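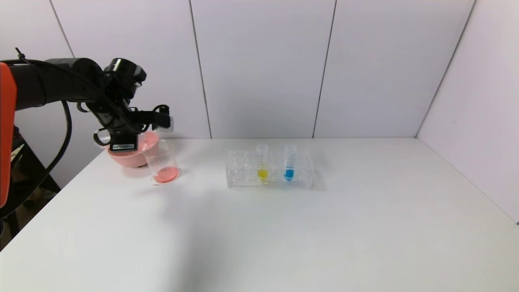
Section 6. Teaching a Pouring Task by Remote Control

By Amarachi Adebisi
Updated in December

Print this page | E-mail this page

By the time you reach this section you should have the Bruvau arm bolted down, powered up and talking to the Ultimeo hand controllers, and you should have spent a happy hour or so picking things up and putting them down again. If any of that is still ahead of you, please go back to Section 4 and come back to us when you're ready. We'll wait!

Pouring is the first task in this guide where the arm has to do something at the end of a reach that it can't take back. A dropped block can be picked up again, but a puddle is a puddle. We like to teach it early all the same, because people learn a great deal about their own hands from it, and after a few dozen tries most find that the simpler tasks have gotten better too.

6.1 Before you start

You will need a light plastic bowl, a clear beaker that stands steady by itself, a rack with a couple of tubes in it, and colored water. Plain water is very hard to see on camera, and you'll be squinting at your recordings later wondering whether anything came out of the bowl at all. Food coloring does nicely.

1. Wipe the table and let it dry completely.

2. Set the rack toward the back of the table, well away from the path the hand will travel.

3. Place the beaker where the hand can get beside it and above it without the elbow straightening all the way. If you hear the arm click at full reach, bring the beaker closer.

4. Measure 80 ml of colored water into the bowl. You may be tempted to put in more so that it shows up better. Please don't, at least not on your first day.

5. Follow the cable with your eyes from the base to the wrist and check that it hangs freely. Turn the wrist slowly both ways and watch what the slack does.

CAUTION: Use water only. The arm and gripper are not sealed against liquids, and nothing in this section has been tried with anything hot, oily or corrosive.

CAUTION: Keep one hand near the stop button whenever a second person is reaching over the table to refill the bowl. Better still, press it, let them refill, and then release it.

6.2 Checking the fingers and the wrist view

6. Send the hand to its ready position from the Flindimov menu (Arm > Ready). The fingers will open as they go, so stand clear.

7. Bring up the wrist camera on your screen. Both fingertips should be in view with clear table between them, and you should be able to make out the texture of the grip pads.

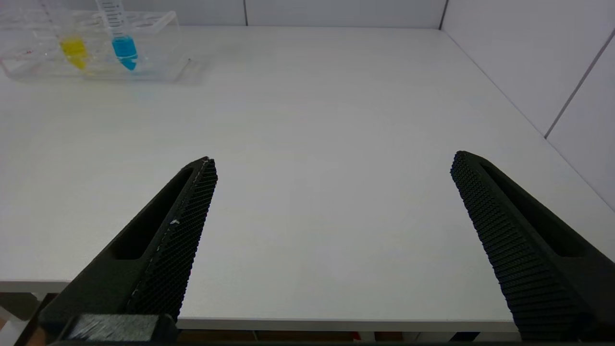 8. Squeeze the trigger on the hand controller slowly until the fingers meet, then let it out again just as slowly. The fingers should follow you with no jump. If they do jump, hold the menu button until you hear two beeps and repeat this step.

9. Look the pads over for crumbs and lint. A soft, dry toothbrush is the best tool we've found for the little grooves. Never use a wire brush, which takes the edges off the nubs in no time, and then your bowl will start to slide.

NOTE: Pads are good for 2000 grips or so of ordinary work. Write the date on a bit of tape when you change them, and stick it somewhere you'll see it.

6.3 Recording a pour

Sit comfortably before you begin. It sounds like such a small thing, but a pour is a slow turn of the wrist, and if you start with your own wrist already twisted you will run out of turn halfway through and have to stop (we have all done it, usually with someone watching). Start with your palm facing inward and your elbow resting on the chair arm.

10. Press Record and wait for the tone.

11. Take hold of the bowl near the rim and close the fingers just until it stops shifting. Lift it straight up a few inches.

12. Carry the bowl level to the beaker. Aim to have the lip of the bowl over the opening before you start to tilt.

13. Tilt slowly. Pause for a breath when the first water goes over, then carry on at the same pace. Try to keep the lip in one place while the bowl turns around it.

14. Bring the bowl level again, move it clear of the beaker, and set it down.

15. Open the fingers, return to the ready position, and press Record again to finish.

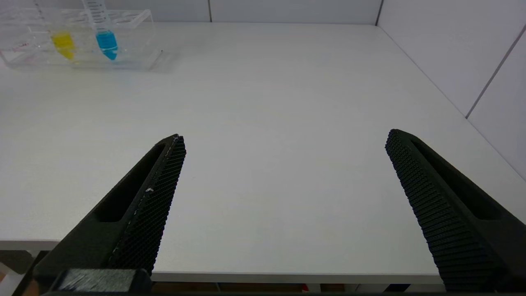 16. Give the take a grade of Good, Spill or Discard while you still remember it. Keep your spills! The Kongkaew trainer makes use of them as long as they're marked as spills, and it does badly when they're mixed in with the good ones.

NOTE: Move the beaker a little between takes, an inch this way or that, and the rack as well now and then. If everything stands in the same spot every time, the arm will learn the spot and pay no attention to the beaker.

A set of 100 good takes is enough for a first training run. We suggest spreading them over two or three sittings, because tired hands pour fast.

6.4 If something isn't right

The bowl tips as it is lifted. You have hold of it too far to one side. Set it down, open the fingers, and try again closer to the middle of the rim.

The picture lags behind the hand. Close any other program that uses the cameras. If the delay shown in the corner of the screen stays above 500 ms, stop recording and see Section 9.

The arm shakes during the tilt. Lower the hand speed setting by one step. If it still shakes, check the base bolts.

Go on to Section 7 when you have your first set saved and backed up.

Reader comments (3)

benchtop_mo: Step 13 finally got me there. I was tilting and moving at the same time and getting half of it on the table. One question, does the Discard grade delete the file right away or just hide it?

Amarachi Adebisi: Hello, and well done! It only hides it. You can bring takes back under File > Hidden until you empty the list yourself.

R. in the basement lab: Can you add a left-handed version of 6.3? Palm inward works fine but the menu button ends up under my thumb and I keep stopping the recording.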